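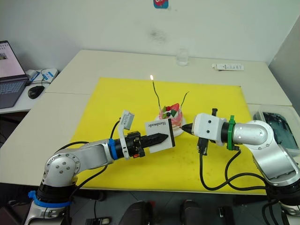
I'm having trouble with card printing in Ploment and I've been at it long enough that I figured I'd better open a ticket and put everything in one place. The setup is Ploment on a Windows desktop, the Plotow print add-on, and an Urndale card printer hooked up by USB. I sell small decorated cakes and I print the little cards for them myself. What I want is very plain: a white card, a black border, and "Handmade" in black serif lettering, same as the one in the photo with the cake. What I get most of the time is the word in some skinny default font and a border that's missing its right side. The preview on my screen looks perfect every single time, which is making me a little crazy!

Ticket: 117
Product: Ploment with Plotow add-on
Status: Open, then solved by me (mostly), see the end

What happens
I open my saved template, hit print, pick the Urndale, and the card comes out with the wrong font and the right border gone. If I print the same template to my regular office printer on plain paper, it's fine. If I save it as a PDF and print the PDF to the Urndale, the font is right but the border is still short on the right. So I think I've got two problems, and they like to show up together.

What I tried, in order

9:20 am. Turned everything off and on, swapped the USB cable, used a different port. No change at all.

9:45 am. Cleaned the print head with one of the wipes that came in the box. The black looks a bit darker now, so that was probably overdue, but the border is still missing.

10:10 am. Reinstalled the Urndale driver. This reset my card size to the default and I didn't notice, so I wasted a few cards (sorry, trees). Set it back to my custom size, printed again, same bad result as before.

10:40 am. Swapped the card stock. I'd been using the heavy Lozano cards, so I tried the thin ones that came with the printer. Font still wrong. Border still wrong. I was kind of hoping it was the paper because that would have been easy.

11:15 am. Made a brand new template with only a border and one word on it. The border was perfect!! Font still skinny. So the border problem lives in my old template, and the font problem is something else.

11:30 am. Went digging in the old template and found the page width set to 117 and the card width in Plotow set to 114. I have no idea when those stopped matching. I must have nudged one of them when I was making the holiday version. I set both to 114, redrew the border so it sat inside the edge, and all four sides printed.

1:05 pm. Back from lunch, on to the font. I looked all through the Plotow settings and there's a box called "Use printer fonts when available." It was checked. I don't remember checking it, and I'm wondering if the last update turned it on — could you tell me if that's a known thing? I unchecked it, restarted Ploment, and my serif font came out right.

1:20 pm. Printed a sheet list of 16 cards as a test. The first 2 were good and then the font went back to skinny for the rest. I nearly threw the stapler.

1:35 pm. Checked the box again and, sure enough, it had turned itself back on. Unchecked it, and this time I hit "Save as default" at the bottom of that window before closing it. You have to scroll to see that button on my screen. Ran the whole 16 again and every card matched.

Where I am now
Cards are printing the way I want. I've printed a few more since then and restarted the computer once, and the box has stayed unchecked.

What I'd still like from you
Please tell me if the printer fonts setting is supposed to switch itself back in the middle of a job. Also, a warning when the template width and the Plotow card width don't match would have saved me most of a morning. And could the save button be somewhere I can see it without scrolling?

You can leave the ticket open for now. I've got another batch of cards to do tonight and I'll add a note if the skinny font comes back.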